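Why Is a Concrete Road Made of Slabs?
Young Readers' Guide to Streets and Buildings
Published by the Clustmont Center for Children's Learning
Tue 10 January

Roads may be paved in several ways. Many are covered with asphalt, a black, sticky material that is rolled flat. Others are made of concrete, a mixture of cement, water, sand, and small stones. Concrete starts out as a thick, wet paste and hardens until it can carry heavy trucks.

A concrete road is often divided into slabs. The lines between the slabs are called joints. Concrete grows a very small amount in warm weather and shrinks a very small amount in cold weather. Joints give each slab a little room to move. A slab 15 feet long changes by less than the thickness of a coin, but over a whole road these changes add up.

Even with joints, a slab may crack. Workers can fill a crack with a soft sealer, which helps keep rainwater from getting underneath. 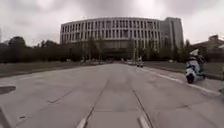

Lukáč writes that on the road to school the car wheels go "bump, bump, bump" over the joints, and asks whether a smoother road could be made with no joints at all. It could. Some roads have long steel bars laid inside the concrete. The bars hold any cracks tightly closed, so fewer joints are needed. Such roads usually cost more to build.

Who Uses a Wide Road?

Cars and trucks are not the only users of a road. People also travel by bicycle and by scooter, and a wide, paved space gives them a firm surface for their wheels. A bicycle with a basket or carrier is useful for short trips, as small loads can be moved without a car.

Riders of every age should remember 2 rules: look both ways before crossing, and wear a helmet that fits. Light-colored clothing is easier for drivers to see on a gray day.
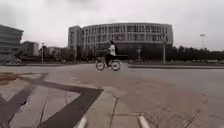
A cyclist in a white shirt rides past a long, curved building.

Lines and Drains

White lines help everyone know where to travel. A long line down the road can separate one side from the other. Short lines may mark the edges of lanes or give other directions, and their meaning differs from place to place.

Rain must also have somewhere to go. Most roads are built with a gentle slope that is hard to notice when walking. Water runs down the slope and drops through a metal cover with openings, called a grate, into a pipe below. Leaves should be kept off grates, particularly in December, when a blocked drain can leave a sheet of ice.
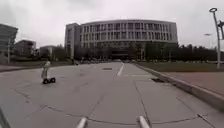
Words to Know

Asphalt: a dark paving material made from small stones and a sticky binder.
Facade: the front, or outside face, of a building.
Joint: a line or gap between two slabs.
Slab: a large, flat piece of concrete.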